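September, 6:40 a.m.

Transferred accounts went live at the Desulholm branch overnight. The batch from Pennington closed at 3 a.m. with 1,372 records posted and 20 rejected. All of the rejects are joint accounts where the second holder's tax number was stored in the wrong field. Same fault we saw in the Treltport test load. I had asked for a rule to catch it and the rule was written, but it was only switched on for single-holder accounts.

Shoshana Ruiz-Ortega will correct the rejects by hand before the counter opens. I signed off on that. A rerun would lock the ledger until noon and the branch cannot open without it.

Cash position: vault count agrees with the ledger. Coin order is short by $211, carried to suspense until the carrier confirms. Night deposit slot tested with two empty bags, both dropped clean. Second teller station still prints the old routing number on deposit slips. Pulled the stock and wrote to the printer in Brirnon.
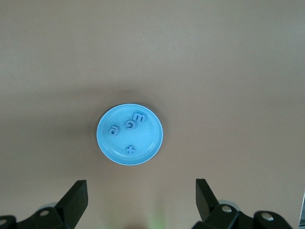 Trade finance desk opens later in the month. Letters of credit stay at Pennington until then, with documents sent by courier at 2 p.m. I would prefer scanned copies for the first check, but the operating manual still asks for originals and the revision has no date.

Noon. Rejects cleared. Suspense item still open. Wire limits for new business clients to be reset tonight after close, then a second reconciliation against the Pennington file.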